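Guides > Table Linen > Washing

Guides | Repairs | Stains | Contact

How to wash a fringed table cloth without ruining the fringe

Most advice on this tells you to hand wash everything. I doubt the people writing it do. A machine is fine if you keep the tassels from rubbing.

1. Bag it

Fold the fringe inward, then put the cloth in a mesh bag. Skip the special "linen" bags — a plain one works just as well.

2. Wash cool

Use a gentle cycle and half the soap the box suggests. Merja Aaltonen swears by vinegar in the rinse. I tried it for 2 months and saw no difference.

3. Dry flat and comb

Shake it hard, lay it on a towel and comb the tassels with your fingers. Leave it for 8 hours. A few wrinkles won't hurt anyone, and cream cloth on an orange-brown wood table looks fine with them.

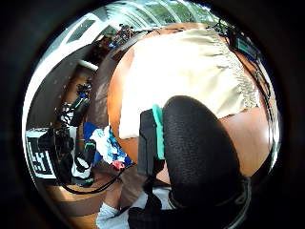

4. Iron, if you must

Iron the middle only, on the back. Stop before the fringe. Starch sprays promise crisp tassels; mine came out stiff as a broom.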